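How do you get old wax out of the grooves of a secondhand table without wrecking the finish?

Posted by Kirsten Ouellet in Home & Furniture

Hi all! I picked up a dining table from an estate sale in June (paid 215 for it and I still think I got away with something) and it has carved grooves running along the apron and down the legs. Gorgeous, except every groove is packed with this whitish, crumbly stuff. My neighbor says it's old paste wax. My mother-in-law says it's polish and I should leave it alone.

I tried a damp rag and it did nothing. A toothpick works but I did one leg and it took me most of an evening, and I have three more legs to go plus the whole apron. I don't want to strip it – the color is lovely and I'd never match it. Is there something that softens the wax first? And does it matter that I don't know what the finish is?

Kobina Annan
34 people found this helpful

It's wax, your neighbor is right. Paste wax dries white when somebody puts it on thick and doesn't brush it out of the low spots.

Get odorless mineral spirits and a natural bristle brush, an old one with the bristles cut down to an inch or so. Test the inside of a leg first, up high where it won't show. Mineral spirits won't bother shellac, lacquer or varnish once they've cured, so you should be okay, but test it anyway. Dip, scrub a short stretch of groove, wipe it with a cotton rag before it dries, and move on. Open the windows, and no pilot lights or candles going.

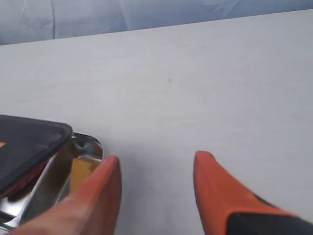
For the stubborn bits, go back to your toothpick, only now it'll be scraping something soft and you'll fly through it. Bamboo skewers last longer. Please don't use a dental pick or a nail, I put a scratch in my aunt's sideboard that way and I've been looking at it for 17 years.

Oh, and the rags! Hang them flat outside until they're totally dry before you toss them. Then if you want wax on it again, use a dark brown one in the grooves. It dries dark, so whatever you miss won't show.

Przemysław Baran

Hair dryer on low and an old toothbrush. Did my whole hutch like that. Don't hold it in one place.

Ilgın Tatlı

I'd go with Kobina's way over the hair dryer, I turned a patch of shellac cloudy with mine and had to pay somebody 100 to fix it. Kirsten, if the white stuff doesn't budge with mineral spirits at all, it might be leftover polishing compound, and then a drop of dish soap in water on a barely damp brush is worth a try. Dry it right away though.

Kirsten Ouellet

Thank you!! Did the test spot up under the corner, no change in the color, and the gunk came off brown on the rag. Second leg is done already. Mother-in-law has not been told.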